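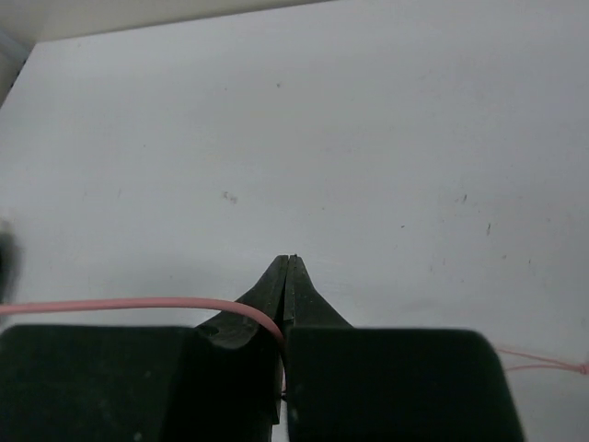

May, gripper bench, after lunch

Second round with the tapered fingers on the Prokon gripper, and I have to say I'm warming to them. Last time I had the flat Furnival pads on, and they were lovely with boxes and hopeless with cable (I still have a soft spot for them, mind you).

Pink cable again, on the white surface, so I can compare with my old notes. The tips come together nicely at the point. What I keep fretting over is the cable getting down into the gap between the two finger bases instead of staying out at the tips – the wrist camera is a great help there, and I'd never have caught it from the side.

Settings, before I forget: closing force 15 N, speed 30 mm/s. I tried 130 mm/s for a little while and didn't care for it at all. The log is saved as run 786 on the Gastwood machine, in the same folder as the flat pad runs.

Still to do: approach a bit higher, so the tips take the cable before the bases get near it. Then the same again with the Wostora controller, if whoever has the spare power lead would kindly bring it back to the bench!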